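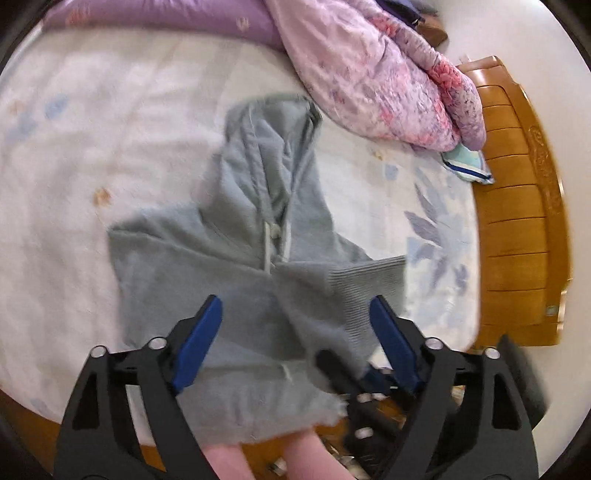
Why does a knit fabric stretch when a woven one made from the same yarn hardly does?
The yarn in a knit runs in loops, and a loop can change shape when it is pulled. In a woven cloth the yarns lie nearly straight, so there is little slack to take up before the fiber itself has to stretch.

Textiles 1, Unit 6: Knit Structures
Instructor: Aarne Mäkelä
Read before Monday's lab. Bring your pick glass and the swatch card.

Terms
Wale: a column of loops running the length of the fabric.
Course: a row of loops running across the width.
Gauge: the number of needles per inch on the machine. A higher gauge gives a finer fabric.

Jersey
Jersey is made on one set of needles. The face shows small V shapes and the back shows rows of bumps. It stretches more across than along. Cut edges curl, toward the back at the sides and toward the face at the top and bottom. Most T-shirts are jersey. A dropped stitch will run down the wale as a ladder.

Rib
Rib needs two sets of needles. Face wales and back wales alternate, either one and one or two and two. When the fabric relaxes, the back wales sink behind the face wales and the cloth pulls in. Rib is used for cuffs, waistbands and necklines for this reason. It lies flat when cut. On the swatch card, compare the Kandent sample (1x1) with the Muvedent sample (2x2). Stretch both to the same width and let go.

Fleece-backed knits
Sweatshirt fabric usually starts as a jersey with an extra yarn laid in on the back. Left alone, the laid-in yarn shows as small loops, and the fabric is called French terry. If the back is brushed, the loops break into a soft pile. Brushing adds warmth and takes away some strength. The Grurkholm sample is 300 grams per square meter and brushed on one side.

Shrinkage
Knits come off the machine under tension. In the first wash the loops relax toward a rounder shape, so the piece usually gets shorter and may get wider. Mark your test square before washing and measure it again after it has dried flat.

For the lab
Work in pairs in Room 17. Identify the face and back of each swatch, sketch one repeat of the loop pattern, and record stretch in both directions.

Reading: Ackroyd course pack, the section on weft knits, up to page 481. Warp knits are covered in the next unit.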